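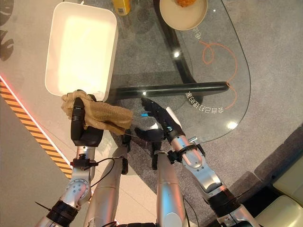
I have owned a glass table since August and I have been wiping it ever since. My sister-in-law Nayeli Paucar warned me, too! She had one for years and told me I'd see every fingerprint, every crumb and every ring from every glass, and I said oh, I don't mind a bit of wiping (I was still in love with how it looked in the store). Well. Paper towels left fuzz all over it, and the fancy blue cloth I paid too much for just pushed the grease from one side to the other. What I use now is a plain tan cloth, the wrinkly toweling sort, and I take the white tray along with me as I go, so the salt and the coasters and whatever else has landed there can ride in it.

My routine, if you want it: slide the tray over to the left edge, do the right half, slide it back, do the other half. Barely damp first, then dry. I used to spray straight onto the glass and that was a mistake - it ran down to the rim and dried in little streaks underneath, and then I was on my back on the rug with a flashlight at ten at night.

Birthe Bech wrote in to ask about vinegar. I do use it, one small splash in a bowl of warm water, but only when there's been something sticky for breakfast. The smell hangs on until lunch if I overdo it.

Next I want to try felt dots under the tray, as it makes an awful scraping noise when I push it. I have a sheet of them somewhere, probably in the drawer with the dead batteries.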